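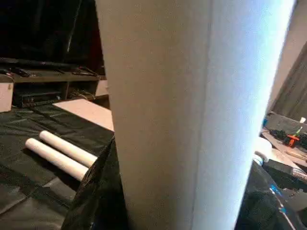 White rolls on the black plastic, one upright and close to.

Home | Notebook | Projects | Older entries | Search

December, 9.40 pm

Right, back on the basketball numbers. I've finally got the whole Skyrme season into one sheet – 2,870 shots, every one of them typed in by me or copied across from Simgate's export, and my wrists know it. Of those 1,373 went in, which comes out a touch under 48 per cent. Better than I'd have guessed from watching them!

The thing I wanted to look at was corner shots. There are 241 in the sheet and I don't trust all of them. Simgate calls anything near the baseline a corner, even when the player has a foot well inside the line, so I went back through the Lisier away game with the video running and moved five of them out by hand. Slow going (the video is awful, the far basket is mostly glare) but I feel happier about that game now. The rest still need doing.

Tried splitting by quarter as well. Skyrme look dreadful in the third, and I got quite excited about it until I noticed the Trornska home game had gone in twice. They missed nearly everything after half-time that night, so of course it dragged the whole column down. Took the copy out, and the totals up top are from after that. Third quarter is still the worst but only by a whisker, and I wouldn't say anything about it to the coaches yet.

Free throws are in a separate tab, don't mix them in. I did that last month and spent an evening wondering why everyone had become brilliant.

To do:
- rest of the corner shots, Trornska away first
- ask Simgate if the baseline setting can be changed
- put overtime in its own column, at the moment it's lumped in with the fourth
- shot clock times?? only have them for home games

Stopped at 11.15, sheet saved as the new version, old one left where it was.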